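Rosura Opens Its Kinville Workshop Notes: How We Look After One Laundry Robot

KINVILLE, March 20, 2024 — Hi, I'm Amado Tolentino, and I run robot upkeep at Rosura. Our front office asked me to write this release myself, so if it reads less like an announcement and more like a guy talking over a workbench, well, you know why! The news is that as of today we're putting out our full care routine for the Nakamura, the two-armed, two-legged household robot we run in our Kinville laundry room, and anybody who looks after a similar machine is welcome to take it, print it, scribble on it and send us back the scribbles.

The Nakamura has 1,360 hours of laundry work on it now. That means washer doors, towels, sheets, filters, and a great many socks. For 853 of those hours we kept it going by habit and by whoever happened to be standing nearby. Then I started keeping a proper log, and the log turned into a routine, and the routine turned into the pack we're releasing. It's called Clostanex (my niece came up with the word, it doesn't stand for anything, please stop asking). It's nine sheets long and most of it is about hands.

Why hands? Laundry is rough on them. A dishwasher rack is stiff and stays where it is. A sheet coming out of a drum wraps itself around everything, and the fingers have to close on it, pull, let go, and close again, hundreds of times over. The gloves wear at the fingertips first, then in the crook between the thumb and the first finger. Lint finds its way behind the cuff. If you only check one part of your robot before it goes near a washer, check that.

So let me walk you through how we set the thing up, start to finish, and you can decide what's worth stealing.

We begin with the robot powered down and both arms resting. I pull each glove and turn it inside out over my own hand. I'm looking for thin spots, and I go by feel, with the overhead light on to back me up. A thin spot on a fingertip means a new glove that same morning. A thin spot on the palm can wait until the end of the shift, and I write it on the tag. Gloves go back on with the seams straight. A crooked seam makes the finger curl a little to one side and then you spend an hour blaming the software (ask me how I know).

Next come the sleeves and joints on the forearms. I wipe the metal with a barely damp cloth and run a dry brush around each joint, always brushing away from the elbow. Any lint packed in there gets picked out with a wooden skewer. We tried compressed air for a while and I don't recommend it, it just pushes the fluff deeper. Then I flex each joint by hand through its whole travel and listen. I can't tell you what a good joint sounds like, but after a few mornings you'll know a bad one.

Cables are the part I nag people about the most. Every loop on the arms needs enough slack to let the elbow bend all the way and not so much that it can hook a door or a drawer handle. Our rule is to bend the arm as far as it goes, look at the loop, straighten the arm, and look again. Same with anything on the floor. Before a session I follow each cord with my finger from one end to the other and decide where it's going to live.

Then the robot gets power, and we do the part everyone likes to watch. The left hand opens wide, closes, opens wide again. The right hand does the same. I hold a folded dish towel out and have each hand take it and give it back. If the towel drops, we do it over, and if it drops again the robot goes back to the bench and I go get a coffee before I touch a single setting. The coffee is in the written routine. I fought for that!

After that we move to the washer, with the robot down low and its legs out in front of it, and run a filter-and-cloth check. One hand works near a filter tray at floor level while the other one handles a cloth at the drum. I love this check. It asks the two arms to mind their own business at the same time, and it puts the hands in the two places where laundry work beats them up.
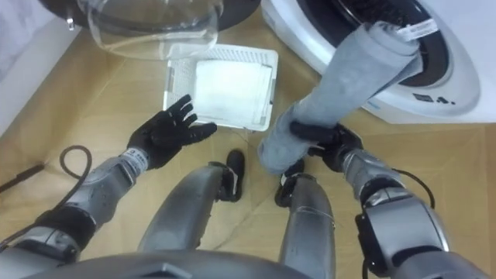
The Nakamura at the washer, right hand gripping a grey cloth from the drum, left hand open beside a white filter tray. Photo: Rosura

What I watch for in this check is the open hand more than the busy one. A busy hand has a load on it and the load hides a lot. The open hand has nowhere to hide. If one finger lags, or sits lower than its neighbors, or trembles, I'll see it there first. I jot it down by finger and by side, and when the same finger turns up in the log a second time it gets its tendon tension looked at, no debate.

On the gripping side, I pay attention to where the cloth crosses the palm. A long piece likes to twist as it comes, and a twisted piece is thicker and harder to hold than a flat one. We set the grip with a twisted cloth on purpose. Set it with a nice flat towel and you'll be disappointed by the first bedsheet. We also keep an eye out for care tags, as the stitching on a tag can snag a worn fingertip and tear it right open.

The legs get less love than the arms, I admit. They do get a wipe, and I check that the feet are clean underneath, particularly if we've been working on a wood-look floor where a bit of grit will leave a mark you'll hear about later. Once we're done I look along each shin for fresh scratches. A new scratch usually means something on the floor was in the wrong place, and it's nearly always something I put there.

Now, repairs. The big one in the log happened at 1,050 hours. The right wrist started giving up partway through a pull, just going soft and letting the cloth slide. We swapped the glove and it did it again. We swapped the cable and it did it again. In the end it was a collar in the wrist that had worked loose by the tiniest amount, and it took me nine evenings to find it, most of which I spent being certain it was something else. The fix was one screw and a dab of thread compound. So the pack now has you check that collar every week with a marked line of paint, and if the line has moved, you tighten it. The line hasn't moved on ours so far.

I should mention what's in the download, since I've been rambling. You get the morning check, the washer check, the weekly collar and tendon check, the glove replacement steps with drawings (mine, sorry), a blank log page, and our own log with the grumpy comments left in. There was some discussion here about taking the comments out. They stayed. Half of what I've learned about this machine is in the margins.

The pack won't cover batteries or anything inside the torso. Those jobs go to our electrical bench, and I'd ask you to leave them to whoever does that work at your place too. And please power the robot down before you put your fingers anywhere near its joints, every time, even for a quick look. It's the first line on the first sheet and I had it printed in the largest type the page would hold.

Clostanex is free, starting today. Paper copies are at the front desk of our Kinville shop, and the desk can also send you the file if you'd sooner print your own. We'll put out corrections as people find mistakes, with the name of whoever caught them if they'd like that. If your robot does a different chore I'd still love to hear from you — kitchen people especially, I want to know what grease does to a glove cuff.

We're also opening the workshop to visitors at the end of March. You can watch the morning check, try turning a glove inside out without losing a finger of it, and have a go at the collar with a spare wrist I keep on the bench. Wear something you don't mind getting lint on.

About Rosura
Rosura runs and maintains household robots from its workshop in Kinville. The Clostanex care pack is its first public release.

Press contact
Amado Tolentino, Robot Upkeep, Rosura, Kinville. Ask for me at the front desk. If I don't pick up, I've got a glove on each hand, so leave a message and I'll call you back after the check.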